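The Desk Drawer, Emptied
January 2024
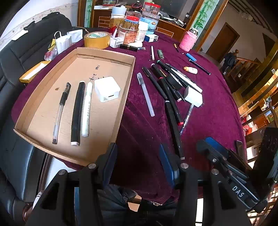

Every year I promise to go through the pens, and every year I put the pens back. This time I got as far as a velvet cloth and a cardboard tray, so it already feels like a museum – a small one, with poor funding.

The rule came from Anjana Matubbar, who keeps exactly one pen and has never lost it. Scribble on scrap, and if nothing comes out after two tries, goodbye. I gave most of mine five.

In the tray: three pens and a white power adapter. The adapter doesn't write either, but it has seniority.

On the velvet: everyone still waiting for a verdict, with an eraser sitting on top of the pile like it's in charge.

Farther back: a green-and-white lighter and a tiny screwdriver with a yellow handle. I don't smoke. I have needed the screwdriver maybe twice, both times while it was missing.

The back row: jars with red lids, a roll of brown packing tape, and a bottle in a pink knitted sleeve. Better dressed than I am in winter.

Asanka Mondal has asked for any spare black markers for labeling moving boxes, 60 of them at last report. He can have the thick ones. The clear gel pen stays with me.

Next up is the cable box, probably in April.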